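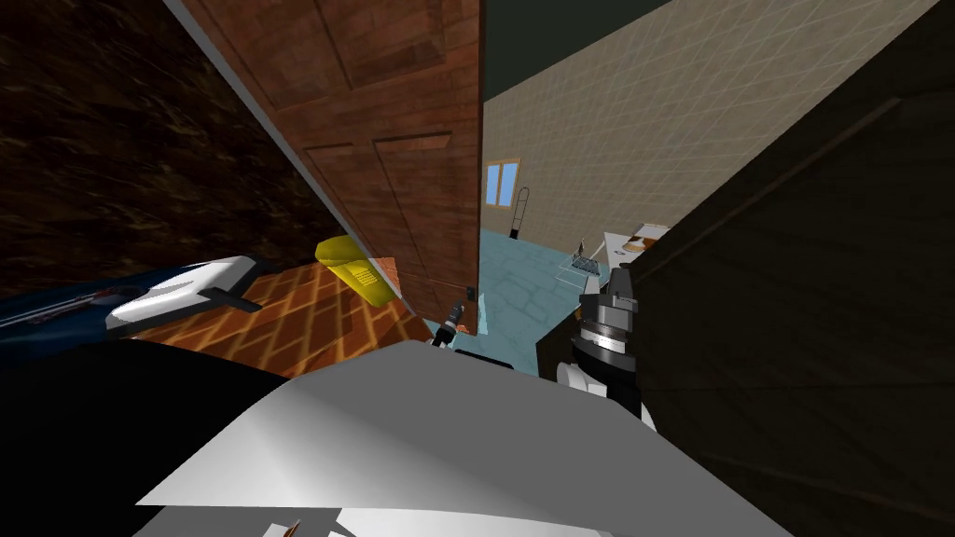 Figure 1. Robot at a partly open door in the simulated apartment.

Automation and Housekeeping Work at Riment Residences, Burevton
Student Project Report, 08/01/2023

1. Purpose

This report examines how the planned use of a two-armed robot, the Ninard, would change the duties of housekeeping staff at Riment Residences. The robot has been tested only in simulation. The project team compared the simulated work with the present routine and interviewed four employees at the Sepúlveda Street building.

2. Present Routine

Attendants work in pairs. One clears floors and counters while the other handles bathrooms and linen. Small items left behind by guests are collected, recorded, and stored at the front desk. Employees described this part of the job as slow but not difficult. Most complaints concerned bending and the 20 minutes allowed per unit. 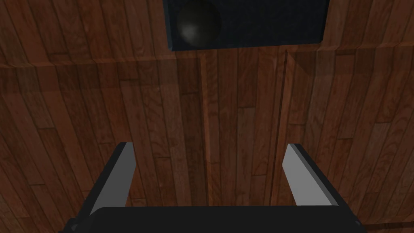
Figure 2. Open gripper in front of a wooden surface; a dark box with a sphere inside lies beyond it.

3. Proposed Division of Work

Under the plan, the robot would pick up loose objects and place them in a sorting tray. An attendant would check the tray, decide what is trash and what is guest property, and complete the record. Bathrooms and linen would remain with staff. Each pair would become one attendant and one robot, and the second attendant would move to inspection.
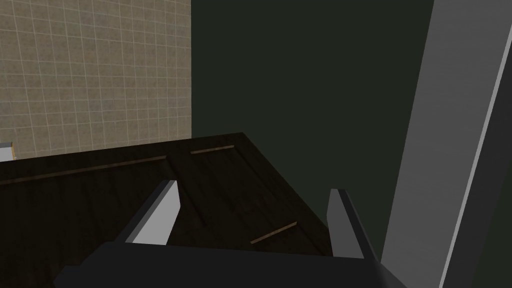 Employees did not object to giving up the lifting. Their main concern was responsibility. If an item is lost or broken, the current form names the attendant on duty, and it has no line for the machine. Two of those interviewed also said that working alone would make it harder to train new staff, who now learn by watching a partner.

4. Effect on Skills and Pay

The inspection position requires a short course, for which management has set aside $2000. The pay grade has not been decided. The team considers this the weakest point of the plan, as attendants are being asked to accept new duties before the terms are known.

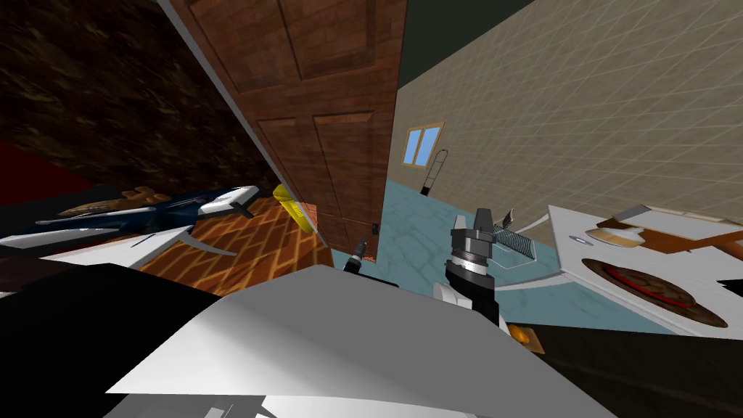 5. Recommendations

The record form should be revised before any robot enters an occupied building. New employees should continue to work in pairs during training. The pay grade for inspection should be published before the course opens in September.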